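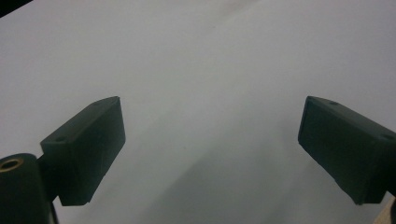

Attachment 1 – plain pale surface, faint crease

Ticket 1535
Product: Denetti duplex laser, Draltia print driver
Site: Husasbridge Walking Club
Opened: July 3, 2017
Status: Solved

Original request

Hi team, I'm putting together our walking guide and I'm so close! It's a folded A5 booklet with maps, track notes and a centre spread of wildflowers. The layout is done in Uniyal and it looks gorgeous on screen. The trouble is the back of every sheet comes out upside down. If I turn off two-sided printing and feed the stack through again by hand, the pages are the right way up but the colour maps creep a few millimetres to the left, so the track runs through the middle of the creek.

I need 700 copies in the end. Happy to try anything, I'm quite enjoying working out how this thing thinks.

Reply from support

Thanks for the clear write-up. Upside-down backs on a booklet are nearly always the binding edge. Could you open the driver, go to Finishing, and tell us whether it says Long Edge or Short Edge? Please also tell us what paper type is selected and which tray you're using.

Update from customer

It says Long Edge. Paper type is Plain, tray 2. The paper I'm using is a heavier one with a lovely feel to it, left over from our December calendar.

Reply from support

Please try these in order and print a single booklet after each one.

1. Change the binding edge to Short Edge.
2. In Uniyal, turn off "Rotate reverse pages". If it's on as well, the two settings cancel each other out.
3. Change paper type to Heavy and move the stack to tray 1.
4. Run Tray Alignment from the printer's own menu and enter the numbers from the test sheet.

Update from customer

Step 1 made no difference at all, and I had a small sulk. Then I did step 2 and the backs came out the right way up. Brilliant! The rotate box had been ticked the whole time, in a menu I'd never opened.

Step 3 got rid of a curl at the corners I hadn't even mentioned. Two-sided printing works from tray 1 on this stock, so no more feeding by hand.

Step 4 took me three goes. I was typing the top number into the side box. The maps now line up front to back when I hold a sheet to the window, and the track is on the correct side of the creek – hooray.

One more thing: the counter on the menu says 2000 pages until the drum needs replacing. Will that get me through?

Reply from support

Great result. How many sheets are in each booklet? The drum counts each printed side separately.

Update from customer

4 sheets, both sides. Right, I've done the sum. I'll order a drum before I start the big run, and print the first hundred in the meantime for the spring walk.

Could you add the rotate setting to your booklet help page? I read it twice and it only talks about the binding edge.

Reply from support

Added to the page under "Reverse side upside down". Closing this one, reply here if the alignment shifts after the new drum goes in.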